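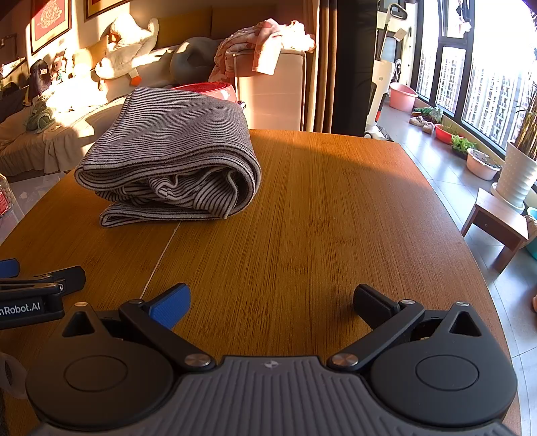
I have been meaning to write about my grandmother's letters since August, when the box finally came home with me from Rudgate. There are 154 of them, most still in their envelopes, and I read them the way I eat peanuts, which is to say far too many at one sitting. A big wooden table with a honey-brown grain and a rounded far edge is the sort of place she always wrote at, and I can't see one without hearing her pen scratching along – she pressed hard!

She wrote every Tuesday, two pages if the week had been quiet and more if somebody had gotten married. 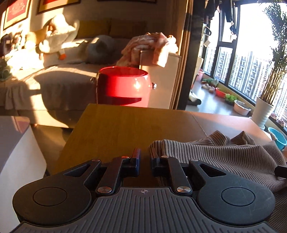
My favorites are the ones from the summer she spent in Bustari, when she was learning to bake and complaining about the oven. She describes a supper there that ran past midnight, everyone leaning in on their elbows, and I picture them at a wooden tabletop like this one, passing the bread along. I've read that letter to my kids twice now, and they still ask what kind of bread it was.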